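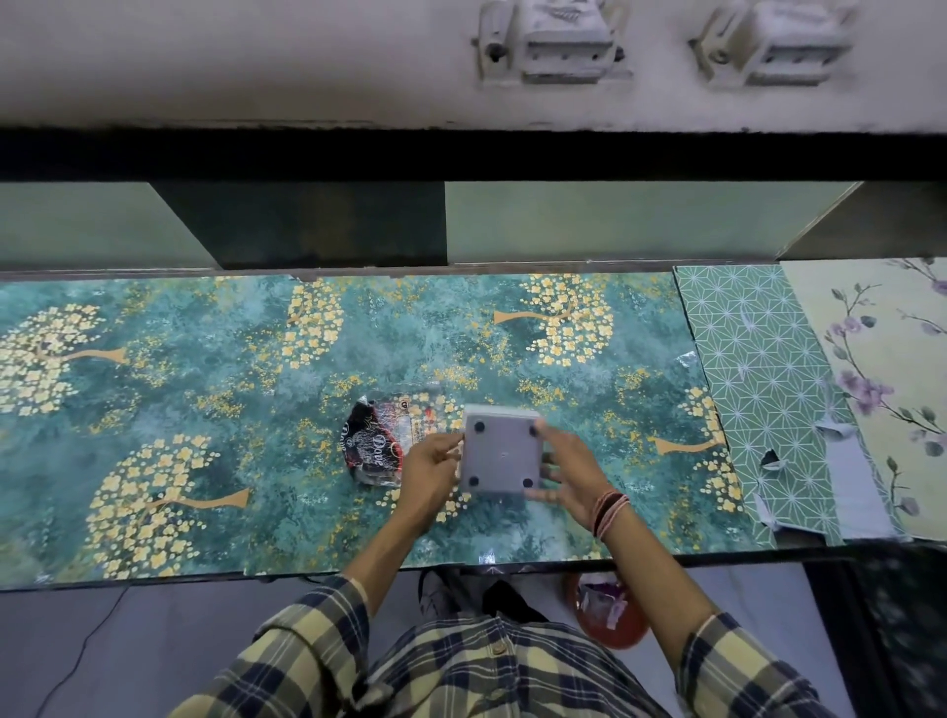

The Great Shelf Clear-Out, Part One

Well, I finally did it! After all of January spent walking past that long shelf and promising myself I'd get to it on the weekend, I put the kettle on, turned the radio up and made a start. Those of you who have been reading since the old house will know that I am not a naturally tidy person. I put things down. Then I put other things down next to them, and a month later I need a pen and can't find one.

The teal contact paper with the little golden trees is still my favorite thing in the room. I know some people think contact paper is tacky (my sister-in-law is one of them, hello if you're reading) but it wipes down in two seconds and it cheers me up every single morning. I got it from Gusberg, who had a bin of odd rolls by the door, and I bought more than I needed because I was worried they'd run out of the yellow blossoms. They did, the very next week, so I was right to be greedy.

The end pieces are another story. I had leftover bits of two other patterns, the green one with the white stars and diamonds and the pale one with the lavender flowers, and I thought they'd make a nice patchwork at the right-hand end. They did for a while! Now both of them are going, and there's gray backing showing on the green one where it has torn. I've been putting off deciding whether to patch it or peel the whole lot and begin again. If anyone has a trick for getting old adhesive off without ruining what's next to it, please leave a comment. I've tried warm water and a plastic scraper and got nowhere except cross.

Anyway, the clearing. My rule was that every single thing had to be picked up, turned over and looked at before it could go back. It sounds slow and it is slow, but you find all sorts. The small gray box got the full treatment, upside down and everything, and I was pleased to see all four of its little rubber feet still on. I have a real thing about rubber feet. Once one goes missing the whole thing wobbles forever, and you end up with a folded bit of cardboard under the corner. So that one passed inspection and gets to stay.

The Dove wrapper did not get to stay. Wrappers are my weakness – I put them down meaning to walk to the trash and then the phone rings. By the end I had filled a grocery bag with paper and plastic and receipts, including one from Nautiyal for 30 envelopes that I have no memory of buying and still haven't found.

I gave myself an hour and it took closer to three, with a break for toast. Sushil Tomar, who comments here often, wrote last time that I should do one shelf a day and stop before I get tired of it. Sushil, you were right and I ignored you, and my back is paying for it.

Still to do: the two drawers underneath, the basket of cables (help!) and that peeling corner. I'm hoping to get to the drawers on Sunday if the rain keeps up – if it's sunny I'm going out, and the drawers can wait.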